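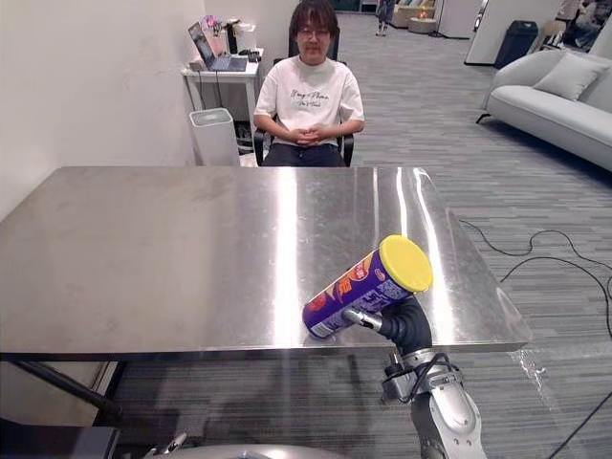
4. Setting up a teen profile in Clallon Family

Do this bit with your teenager in the room. Takes one evening.

1. Open Settings, then Household. Tap Add young person.
2. Enter birth year and province. The drinking age shown comes from the province so check its right.
3. Pick a check-in time. 9 p.m. works for most homes.
4. Both of you fill in the Party Agreement. Who drives, who to call, what happens if there's alcohol.
5. Save. Code 584 means one signature is missing. Go back to step 4.

Note: Ride Home button needs a parent's cell number. Test it before the weekend, not durring.

Caution: the app doesn't track drinks. If someone won't wake up or is breathing slowly, call 911 first.

Caution: deleting a profile wipes the agreement too. No undo.

Still stuck? Ask for Chandrasekhar at the Plelham desk, ext. 88.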